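Our packers are getting robot arms next to them. What actually changes for the people?

Posted by Lempi Honkanen in Work and Workplace

Hello all, long time reader, first time asking. I'm a shift lead at a smallish place that makes up mixed grocery boxes (tins, drinks, dry goods, that sort of thing) and we've just been told that two of our benches will have pairs of arms on them from February. The arms will do the picking and placing of tins and cans, and my people will "supervise and assist", which is the full extent of the explanation so far. We do 3,000 boxes in a good week and a lot more before Christmas.

My crew is mostly people who have been on the benches for years and are very quick. They've asked me three things and I couldn't answer any of them properly. Will there be fewer of us? Will it be boring? And who gets the blame when a box goes out wrong? I'd really like to hear from someone who has been through it, and not from someone selling it. The rep from Kemppainen was very nice but he kept saying "journey".

Also, if anyone knows whether we should be asking for a different pay grade for the supervising bit, please say!

Aleksi Hirvonen replied

Right, I can help with some of this. I work at Otard, similar sort of thing to you but more drinks, and we've had arms on the sorting benches for two winters now. I was a packer before and I'm what they call a bench operator now (same overalls, new badge).

Fewer of us? In our case no, but I won't pretend that was kindness. Two people left in the first few months and weren't replaced, and the rest of us were kept on. So nobody was sent home, but the number did go down, and management were able to say truthfully that there had been no redundancies. Ask for that in writing before the start, including what happens when someone leaves. We didn't think to ask about leavers and we should have.

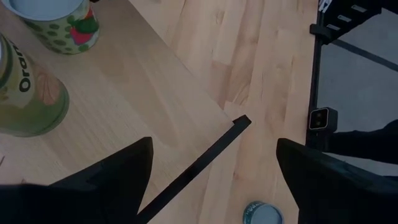 Boring is the one I have the most to say about. The first month isn't boring at all, because you're up and down all day. Then it gets smoother and you do get stretches of standing there watching a tin get moved that you could have moved yourself while talking about your holidays. What saved it for us was being put in charge of the setting out. On our benches someone has to decide what goes on the table and how, and it matters much more than you'd think. A can standing up is one job and a can like the green one with "Oran" down its side, on its side or leaning over, is a different job altogether, and it's the old hands who can look at a table and say which one is going to give trouble. So we asked for that to be part of the operator's work and written into the job description, and they agreed after a bit of grumbling. My advice is get your quickest people doing it, they'll hate watching more than anyone.

The other thing is talking. We used to stand across from each other and natter, and when the benches were rearranged everyone ended up facing the kit with their backs to each other. It sounds daft but it was the biggest complaint of the whole first year, bigger than money. If you have any say over the floor plan, use it there. We got ours turned in the end but it took a lot of asking and a Saturday's worth of overtime for the fitters that could have been avoided.

Blame: we log every time one of us steps in. It's a tick on a tablet and a reason from a list. At first the list had "operator error" on it and didn't have "arm dropped it", so you can guess how that looked in the monthly figures. Get somebody from the benches in the room when that list is written. Ours now has a free text box as well and people do use it, sometimes rudely.

Pay, we got 400 a year on top for the operator badge. Not thrilling. I'm told the Detura people across the road got 499 but they do nights.

Bendik Forsberg replied

Just negotiate, if they can afford robots they can afford a raise. We had one at my old work and it was off half the time anyway lol

Kaisu Pesonen replied

I'm on the other side of this a bit, I train new operators at Flollov, so take it with whatever salt you like. I agree with nearly all of what Aleksi says, especially about the list. I'd add a few things from the training end.

Give people real time on it before it counts. We do two weeks where the normal packing target is switched off for whoever is learning, and I had to fight for the second week. Without it you get people trying to hit their old numbers by hand while also minding the arms, and they come away thinking they're bad at both. Your quick ones will take this hardest! I had a woman who'd been the fastest on the floor for years and she was in tears by the third morning, and she's now the person everyone goes to.

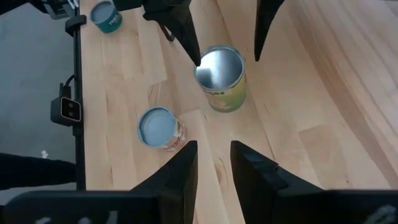
Last edited by Kaisu Pesonen, 14:20

Start with very few items on the bench. I like three cans of different sizes, stood up well apart, and I let the learner spend a whole morning on those before adding anything else. It feels slow and supervisors walking past will make remarks. Let them. What the learner is picking up in that morning is when to leave the thing alone, and that takes a lot longer to get comfortable with than any of the buttons.

Be clear about stopping. Everyone on the bench must be able to stop the arms without asking, and must never be told off for it, even if it was for nothing. We had 124 stops logged in our first month and one of the managers wanted to know who was doing them all. I said I'd be more worried if there weren't any. He let it drop, but I know at least two people had already gone shy about it by then, and it took ages to bring them round.

On breaks, do keep them together. When the arms came in, somebody in the office worked out that the benches could run straight through if people took their breaks one at a time, and it was miserable. Whole shifts where you'd have your tea alone. Kalevi Harju, our rep at the time, got it reversed by asking the office how they'd like it.

As for the grade, I'd go for it, and go early. Once people have been doing the extra work for six months without extra money it's very hard to argue that it is extra. Write down what they do now and what they'll be doing in February, side by side, and take that in with you.

Lempi Honkanen replied

Thank you both so much (and Bendik, I'll pass that on!). The leavers question hadn't crossed my mind at all and neither had the backs to each other thing, and I've just been to look at the plan and yes, that is exactly how they've drawn it. I've asked for a meeting about the layout and I'm taking two of the crew in with me. Will come back and say how it went once we've had the first few weeks.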